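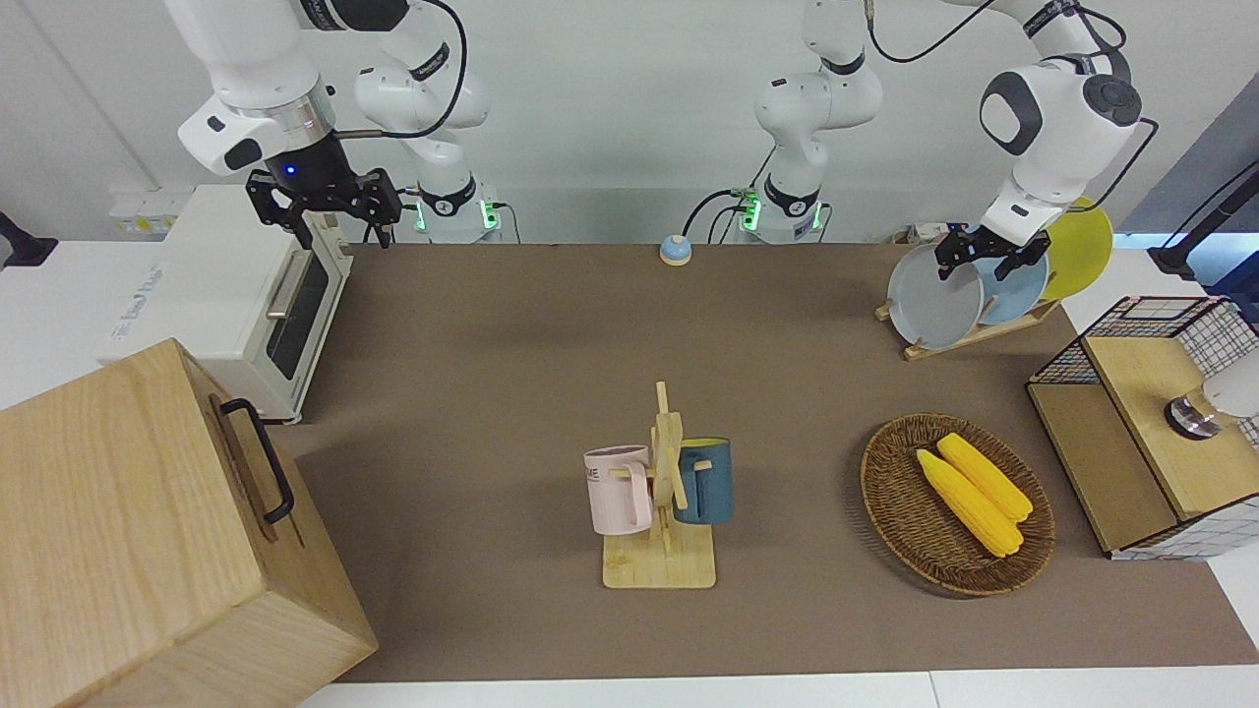

Bimanual cell, kitchen layout B. Left gripper on the gray plate in the rack, right gripper open over the oven.

Ticket: plate handling rule, left arm force limit
Product: Vako cell controller
Site: Woden
Opened: Sunday, December 24, 2023
Opened by: Fouad Jaber
Priority: normal
Status: pending review

Problem
Left arm raises a force warning on the plate task while the gripper is closed on the rim. Warning text is "contact force above task limit." The arm does not stop. Operators have been clearing the warning and continuing, which the site rules do not allow for any force message.

Settings at time of report
Grip force limit: 80 N
Approach speed near rack: 200 mm/s
Warning hold time: 150 ms
Task file: plates, copied from the mug task in October

Log
1. Compared the task file with the site handling sheet. The sheet sets a separate speed for any move that starts or ends in a slotted fixture. The task file has no such entry and uses the general table speed.
2. Checked the plate order in the file. Gray is first, then light blue, then yellow. Matches the rack.
3. Checked tool offset on the left gripper. Offset is the one saved for the mug task. Plate rims need their own offset under section 4 of the sheet. Not done.
4. Read back the last 2000 lines of the controller log. All of the warnings fall in the segment where the plate is between the slots and free air. None in the mug or corn tasks. 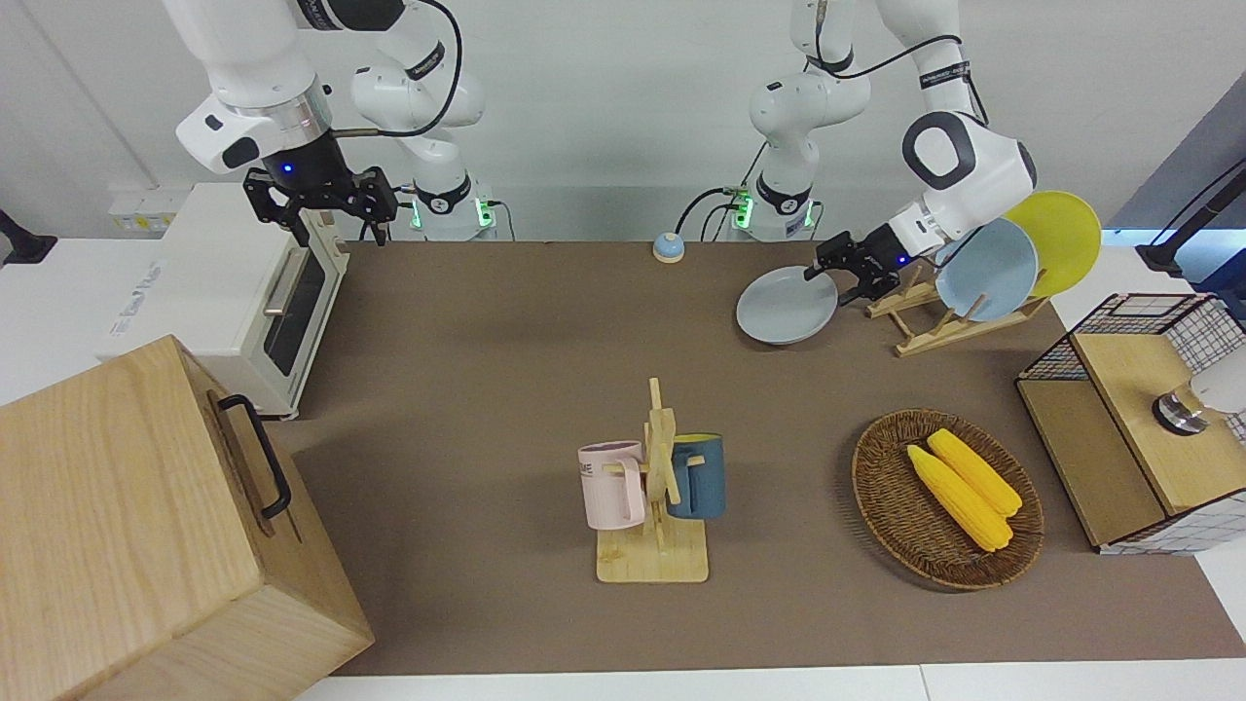 The segment in question begins at rim contact and ends when the plate is fully clear of the uprights. Any sideways error in the tool offset loads the plate against the slot there, and the controller reads it as grip force. Raising the limit would hide the warning and leave the load in place. Do not raise it.

Action
Add a fixture segment to the plate task with the reduced speed from the sheet.
Teach a new rim offset for the left gripper. Save it under the plate task only.
Set force warnings to pause both arms. A paused arm keeps its grip until an operator releases it at the panel.
Remove "clear and continue" from the operator menu.

Open items
Vultatov to confirm that pausing one arm also holds the other when the two run separate task files. The manual covers shared files only.
Haddadin to send the current revision of the handling sheet. The copy at the cell has no revision number.

Plate task stays locked out for unattended runs until both are answered.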